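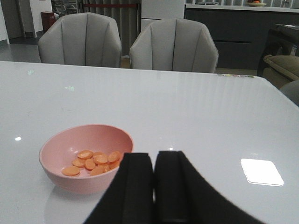 Chapter 12
Cooking Vegetables with Little Water

Most home cooks use more water than a vegetable needs. A large pot of water takes a long time to heat, and some of the flavor is poured down the drain at the end. This chapter deals with cooking in a small amount of water under a lid, a method often called pan steaming. Start by getting the pieces ready in a bowl before the stove is turned on. Carrots cut into flat rounds, like the orange slices in the pink bowl, suit a first try. Keep the rounds close to the same thickness. A thick piece will still be hard in the middle when a thin one has gone soft. Carrots for this chapter are cooked for 12 minutes over low heat, and the recipes on page 196 use the same time.

The lid matters as much as the pot. It should sit flat on the rim and stay there.

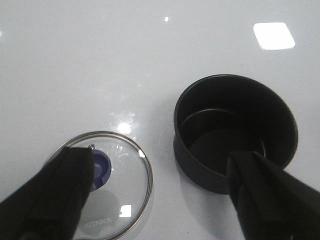
Glass is useful for beginners, who tend to lift the lid to check. Each time it comes off, steam escapes and the cooking slows down. Pick the lid up by its knob, with a dry cloth if the knob is hot, and tilt it away from your face. Set it down on a surface that can take the heat.

Before reading on, find a lid at home for each of your pots. Note any that rock or leave a gap. You will need one good pair for Exercise 1.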